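Home | Projects | Reports | People | Contact

Progress report to the Orwood Fund, August 30, 2019
Prepared by Ylva Skjelbred

We were asked whether bootstrap intervals hold up in small samples. I still doubt it.

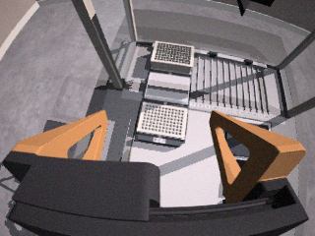

At a sample size of 10, our nominal 95 percent intervals covered the true median in 89 percent of runs. Edvin Kvam thinks a bias correction will close the gap – I have yet to see it do so on skewed data.
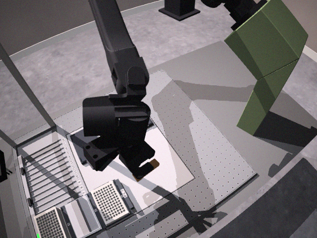 Page 3

The Kidell survey file has 1429 usable records. Agnes Sandberg has rechecked the weights, and I would not lean on them for the smaller strata.

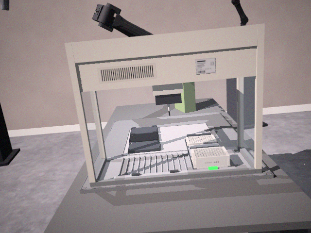
Miloslav Bednárik's code runs faster than it did in March. Speed was never my worry. 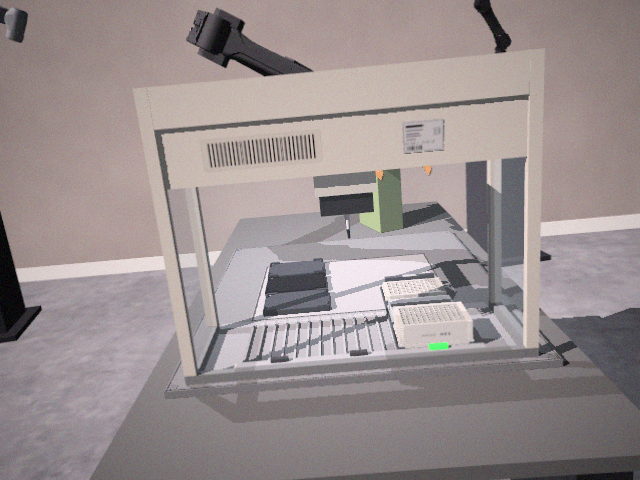
We ask to move the second paper back until the skewed cases are rerun.

This site uses cookies. Accept | Settings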